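Geredine Opens Collection of Hand-Taught Kitchen Tasks to Outside Labs

Demonstrations recorded with hand-held grippers, starting with the microwave

OLTAU, July 2, 2021 – Geredine today released the first part of its household demonstration collection, and we are very happy to see it go out the door! The release holds 2,276 demonstrations of everyday kitchen jobs, all of them performed by people holding a pair of grippers in their own hands. Labs and schools can request access starting today.

The idea behind the project is simple. A person picks up two grippers shaped like the ones a robot would use, walks up to a table and does the job. Each gripper carries its own camera, so the recording shows the task from right where the fingers meet the object. A marker cube on top of each gripper helps track how the hands move through the room. No robot has to be on site, and a new task can be set up wherever there is a table and a bit of floor to stand on.

Microwave tasks make up the largest group, with 817 demonstrations. They look easy until you try them with two fingers per hand – the door swings, the opening is tight, and a dish of food has to stay level the whole way.
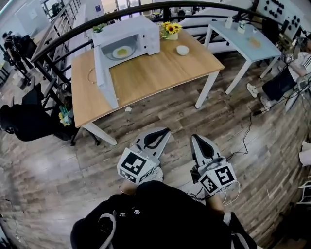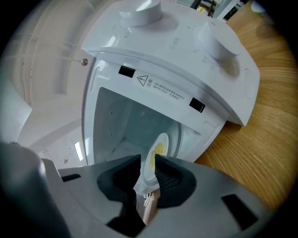 A microwave task with the door open and food inside, from the demonstrator's viewpoint and from a camera on one of the grippers.

What is in the release

Besides the microwave group, the collection has 761 demonstrations of clearing and setting a small table. The rest cover drawers, jars, cups and wiping. Every demonstration comes with video from both grippers, a view from the demonstrator's head, the path of each hand and a short written label for the task.

The recordings were made in nine rooms, and we left the rooms the way people use them. Furniture, plants and people in the background are part of the material, and we think a robot that learns from it will be better off for having met a little everyday clutter.

The Fostard workshop in Oltau built the grippers and has been through several finger shapes with us. The current curved fingers came in May, and demonstrators took to them right away.

What comes next

Geredine is now working with Cordeiro to replay selected microwave demonstrations on a two-armed robot. We will share those results as they come in, the failed tries included – they teach us a great deal. A second part of the collection, with more tasks that need both hands at once, is in preparation.

Requests for access can be sent through the collection page on the Geredine website. Please include a short note on the tasks you hope to work on.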